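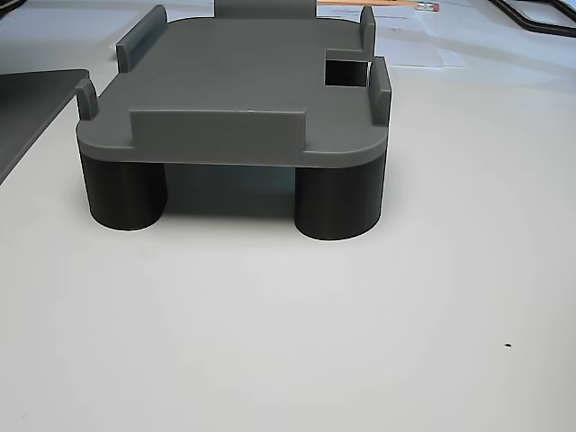 Teleop demos: printed cradle or bare table?

teuber_r
We're collecting placement demos by remote control, leader arm on a bench beside the follower. The task is seating a housing between the raised tabs on a grey printed stand. 428 episodes so far, 50 thrown out, nearly all for the same fault: the operator clips the tall tab at the front on the way down and then corrects. Should I keep the corrections in?

spoojary
Keep them. A policy that never sees a recovery won't produce one. Label them separately so you can drop them later.

Sosa_bench
Disagree. At that ratio you're teaching it to hit the tab. Move the approach so it comes in over the low front wall, then re-record.

teuber_r
Tried that on Wednesday. The wrist camera loses the square cutout on the right side of the plate, and that's the only feature with decent contrast. Dark grey on dark grey otherwise.

ehab.r
Print the plate in a lighter colour. Also check whether the stand creeps. Ours was on round legs straight on a smooth white top and it walked 6 mm over a session. Bolted it down and half the "operator error" disappeared.

spoojary
Seconded on the creep. I'd still keep the recoveries.

Sosa_bench
Has anyone compared this with hand guiding? With the arm in gravity comp you feel the contact. Our leader arm has no force feedback, so operators find the tab by hitting it.

ehab.r
Hand guiding puts your forearm in the overhead view. We binned more than 1,000 frames over that.

teuber_r
Clamping first, then a lighter plate. Will post the reject rate for both.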